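Section 4. Recoating Open Bins and Trays with Dimska 1501

4.1 Scope

This section covers brush and roller application of Dimska 1501 two-part coating to the inside of open metal bins, trays and shallow hoppers. For closed tanks and lidded drums, see Section 5. For the outside of a bin, follow the same steps but omit the second coat on the floor (step 7 in 4.5).

Dimska 1501 is not rated for food contact or for bins that hold solvents. Bins in those services must be sent out for baked coating.

4.2 Materials

Dimska 1501 base, gray or white
Dimska 1501 hardener (packed with the base; do not use hardener from another product)
Skureck degreaser, ready to use
300-grit abrasive sheets or pads
Berchtold short-nap roller and angled brush
Lint-free wipes
Masking tape
Wire brush, for rust only

A 3000 ml kit covers the inside of about 12 bins of the Galtham medium size with two coats. Partial kits can be stored if the hardener has not been opened. Once opened, the hardener must be used or discarded within the month.

4.3 Checking the Old Coat

1. Empty the bin and brush out loose dust, chips and scale.
2. Look at the floor first, then each wall from the bottom edge up.
3. Press a strip of masking tape firmly onto any suspect area and pull it off in one motion. If paint comes away on the tape, the old coat has failed there.
4. Mark the outline of each failed area with a grease pencil.
5. Decide between a touch-up and a full recoat. If failed areas on any one surface join up into a single patch wider than your hand, recoat that whole surface.
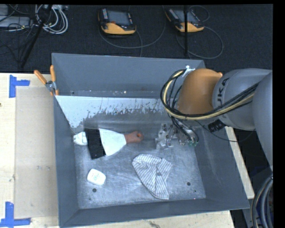
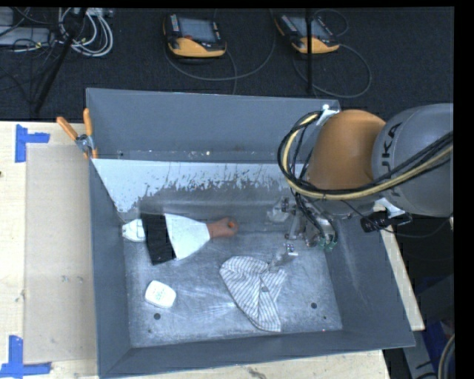
Wear on sloped walls follows a different pattern from wear on the floor and should be recorded separately on the inspection card. Floor wear tends to be general: light scuffing, fine scratches, dull areas with no clear border. Scuffing alone does not call for stripping. The floor of the bin in the second picture, with its dusty surface and white and gray smudges, would be cleaned and abraded before any decision is made, as smudges of this kind can hide either sound paint or bare metal. Wall wear usually has an edge that can be traced. On the far wall in the first picture the gray coat is gone along a whitish band with an irregular, dripping outline, and on a wall like that the full band should be marked, including the low points of the drips, and the wall treated as one surface. Do not try to touch up between the drips. The new coat will bridge over the old edge and lift from there first.

If the layer under the worn coat is an older paint, apply the tape test to that layer as well. Two sound layers may stay. Three or more must be stripped to metal whatever the tape test shows.

4.4 Surface Preparation

CAUTION: Wear gloves and eye protection. Sanding dust from coatings of unknown age may contain lead. Test before dry sanding. If the test is positive, stop and refer to Section 2.

1. Spray the inside of the bin with Skureck degreaser and let it stand until the surface is evenly wet.
2. Wipe from the top of the walls down to the floor. Change wipes when they show color.
3. Repeat until a clean wipe stays clean.
4. Scrape off loose paint inside the marked areas. Scrape toward the center of each area, away from sound paint.
5. Remove rust with the wire brush. Do not use the wire brush on sound paint.
6. Abrade all surfaces to be coated with 300-grit. On remaining paint, stop when the gloss is gone. On bare metal, stop when the scratches are even.
7. Feather the border between old paint and metal until it cannot be felt with a gloved fingertip.
8. Vacuum, then wipe once more with degreaser.
9. Mask the rim and any labels that must stay readable.

Note: Corners where the walls meet the floor hold dust after vacuuming. Go over them with a folded wipe — a dry brush only moves the dust to the next corner.

4.5 Mixing and Application

1. Stir the base by hand until no settled pigment is left on the bottom of the can.
2. Add the hardener in the ratio printed on the lid. Do not estimate by eye.
3. Stir slowly and scrape the sides as you go. Fast stirring puts air in the mix, and the bubbles show up as pinholes.
4. Let the mix stand as stated on the can.
5. Cut in the corners and the top edge of the walls with the angled brush.
6. Roll the walls, working upward, then roll the floor. Keep the coat thin on slopes. A heavy coat will sag and leave runs.
7. When the first coat no longer marks under a light touch, apply the second coat at right angles to the first.
8. Remove the tape before the second coat sets hard.

CAUTION: Do not thin Dimska 1501. If the mix drags under the roller, it has passed its working time and must be discarded.

4.6 Curing and Return to Use

Leave the bin uncovered and level for 12 hours before moving it. Do not stack or nest coated bins during this period, even with spacers. Light parts may be placed in the bin after the move. Castings, loose fasteners and anything with a sharp edge should wait for the full cure given on the data sheet.

In an unheated building, read the wall temperature of the bin itself. Metal stored against an outside wall can stay colder than the air well into the afternoon, and from October on this is the usual cause of a soft finish.

Write the batch number and the month of recoating on the tag under the rim. If the tag is missing, use a Galtham blank tag and copy the bin number from the inspection card.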